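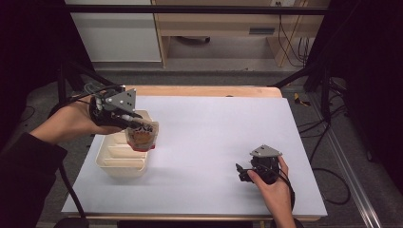 ok so Kirkegaard finally put the new EP up and I've had it on all morning. four tracks, no filler, and the second one (Lalholm) has a bassline that made me miss my bus stop

if you only know her from the Stamon remix, this is way slower and moodier. more late night drive, less hands in the air. I love both sides of her tbh!

the vocal on track three is Olga Montecinos, who sang on that Jokden single I wouldn't shut up about last August. same smoky voice, but they left it nearly bare this time, just her and a kick drum for the first 40 seconds

small gripe: the last track fades out right when it gets going. give me the 8 minute version please, I know it's on a hard drive someplace

also the vinyl is 3,000 copies and the first batch is already gone from the shop I use. they say more are coming but wouldn't give me a date

she's playing a 20 minute live set on the radio tonight before the club show, so I'm skipping dinner plans for it (sorry mom)

someone asked where to start: play Lalholm first, on headphones, then go back and do the whole thing in order. if you hate it we can still be friends

update, just found out Stamon is opening the club show. I need a ticket. anybody have a spare??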